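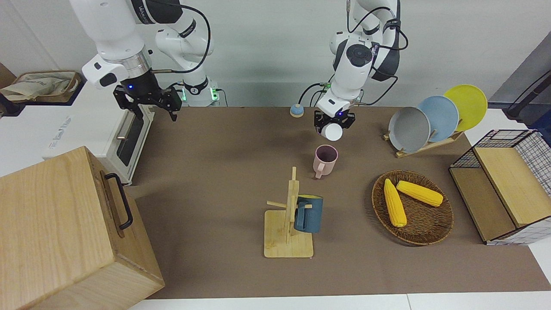
Names on paper: how an application form is read before it is opened

Posted 26 December 2018

For the greater part of my working life I have sat on appointment panels, first in the housing department at Plercombe and later as an outside member for smaller employers in the district. The subject of this post is the name at the top of an application form, and what the reader does with it before reaching the second line.

In September I was asked by Viktória Hegyi, who leads on recruitment at Brirnier, to look again at how their shortlists were being drawn up. Brirnier is a care provider with homes on both sides of the river. Its workforce is mixed and its managers are, in my experience, fair-minded people. They were concerned that applicants with names unfamiliar to the panel were being invited to interview less often than their qualifications would suggest. I read the forms for one round of vacancies, together with the panel's handwritten notes, and I am grateful for permission to write about them in general terms.

The notes contained very little that anyone would call hostile. What they did contain was doubt. Against one form a panel member had written "English?" although the applicant had been to school in the next town. Against another was the remark "may not stay long". The applicant in question had held her previous post for 13 years. No such remark had been made about a candidate named in the familiar way, including one who had changed employer three times since leaving college.

I discussed this with Orathai Intarasuk, a former colleague who now trains panels herself. She told me that early in her career she had applied for the same grade of post twice, once under her own name and once under a shortened form suggested by a careers adviser. The shortened form brought a telephone call the next morning. She has used her full name ever since, and she asks every panel she trains to practise saying the names of all the candidates aloud before the first interview begins. It takes a few minutes. Some panel members find it uncomfortable, and she does not excuse them from it.

My own record is not clean. In 1973, as a junior clerk, I worked beside a man called Ernő Bíró, whom the whole office addressed as Ernie. I did so for years – it did not occur to me to ask. At his retirement his daughter gave a short speech and used his name properly, and I heard it for the first time. He had never complained. I took that at the time to mean that he did not mind, and I am no longer willing to make that assumption on another person's behalf.

Removing names from forms is the remedy most often proposed, and Brirnier will try it for the next two rounds. I support the trial, with reservations. A name is removed easily enough, but the school, the languages spoken and the voluntary work at a particular church or temple all remain, and a reader who is inclined to guess will guess from those. The candidate must also walk into the room eventually. Ottó Somogyi, who chairs one of the panels, put the same point to me rather more sharply and asked whether we were training people or merely blindfolding them.

I have therefore recommended that each doubt recorded on a form be tied to something the applicant has written. If a panel member questions a candidate's English, the note must refer to the sentence that raised the question. Where there is no such sentence, the note is struck out and the score is looked at again by a second reader. Viktória has accepted this and the guidance has been redrafted accordingly.

There has been some grumbling over the additional paperwork. I expect more of it when the spring vacancies are advertised, and I shall report on how the second readers have fared once those forms have been through both pairs of hands.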